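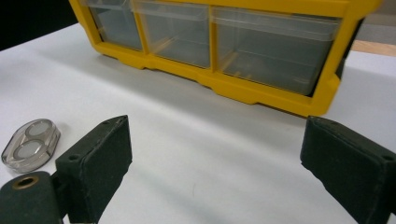 **Foam pads on hand-held gripper keep slipping on small drawers**

I look after a bench with a pair of hand-held grippers, used for recording drawer opening and the like. The drawers are the clear sort in a yellow plastic organiser, and the fingers are padded. The right one has started sliding off the drawer pulls. I've cleaned the pads and tightened the screws. I have also spoken to it firmly. The left one is fine, the smug thing. Pads or linkage?

*Indley*

---

**Xuelian Shi**

Pads first. Ours go shiny at 2,000 cycles or so the manual claims, and we got 1,747 out of the last set before they gave up. Close the fingers on a strip of paper and tug. If it slides out at the tips but holds further down, the faces have stopped meeting squarely and new foam won't save you. 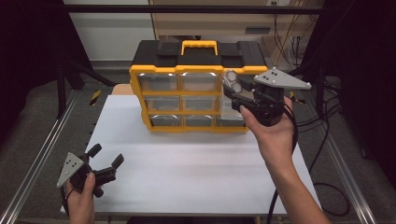
Come at the pull straight on, with both fingers the same distance from the drawer front. Most people tilt the wrist on the top row, and then one pad does all the work while the other one watches. When you fit new pads:

- peel off all the old glue, including the bit you can't be bothered with
- press the pad on from the middle outwards
- leave it clamped shut overnight
- do the finger screws last, a little at a time, swapping sides

Change both grippers together, or you'll be back in September asking about the left one. Check the cable has some slack at the wrist as well. A tight one pulls the body round as you reach.

---

**Grellton**

Had this. It was a loose screw. Tighten the screws.

---

**Indley**

Did the paper test. Slides at the tips, holds lower down. So it's the linkage, and I have 5 packs of foam on order. @Grellton, thank you, I have tightened them again.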